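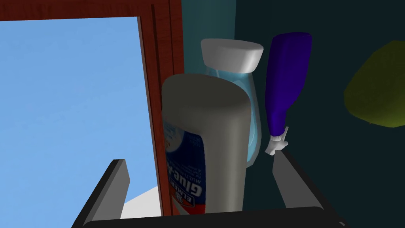
Visit report: open afternoon at the Dumitrescu simulation lab, Wornadville

Last updated: February

The Dumitrescu lab opened its doors on Thursday from 1 p.m. I went for the grasping work, which the lab runs almost entirely in simulation before anything is moved to hardware. Two groups were taken through in turn, and I was in the second. What follows is from my notes, with the parts on funding left out.

The tour starts in a narrow room with a row of workstations and one wall screen. Our guide, Nest Lewis, skipped the slides and went straight to a running job. The software is called Vuvham. It loads a room, puts household objects in it, and places the viewpoint at the gripper, looking out past the two fingers. The view used for most of the talk had an Elmer's Glue-All bottle between the jaws, with a translucent light-blue bottle behind it and a slender purple one to the right. At that range the glue bottle overlaps everything behind it, and Lewis used this to explain the main problem the group works on: the policy has to choose a grasp with only part of each neighboring object visible.

Labels are kept as textures on the object models. The large lettering on the glue bottle can be read in the render, but the fine print can't. I asked if that mattered. For grasping it does not, according to Lewis, but the group also trains on spoken requests such as "pick up the glue," and there the larger words on the label are useful.

Some numbers. The object library holds 375 models. The last full evaluation ran 3681 episodes, each with a new layout and new lighting. An episode ends when the object has been lifted and held, or when 35 seconds of simulated time have passed. Drops are logged separately from timeouts. I would have liked to see the split between the two, but it was not on the screen and Lewis did not have it at hand.

The second half dealt with contact. Rigid-body contact is cheap to compute and is what Vuvham uses by default. A real squeeze bottle gives under the fingers, and a rigid model does not, so grip force learned in simulation tends to come out wrong on soft containers. The lab handles this by varying friction and mass from one episode to the next. A soft-body mode exists but runs too slowly for training. They use it for spot checks.

The hardware cell is down the hall and was shown through a window only. The arm was powered down during our slot, so I can't report on transfer to real objects. The controller is a Farkska unit with the standard safety stop wired to the door.

Practical notes: parking is behind the building, sign-in takes a few minutes, and bags go in a locker. The workstation room gets warm. Questions were taken at any point, and the visit ran past its slot as a result. Anyone with an interest in contact models should ask for the second half to be extended.

Comments

tmk_controls
Did they say what range they vary the friction over? We had trouble going too wide, and the policy ended up squeezing everything at full force.

Reply from the author
I asked. No range was given. Force is capped per object class, which may be how they avoid that.

R. in packaging
I was in the first group and the arm was running for us. It picked up a box and a mug while we watched. No bottles.

halfstep
Is the object library available outside the lab?

Reply from the author
Not at present.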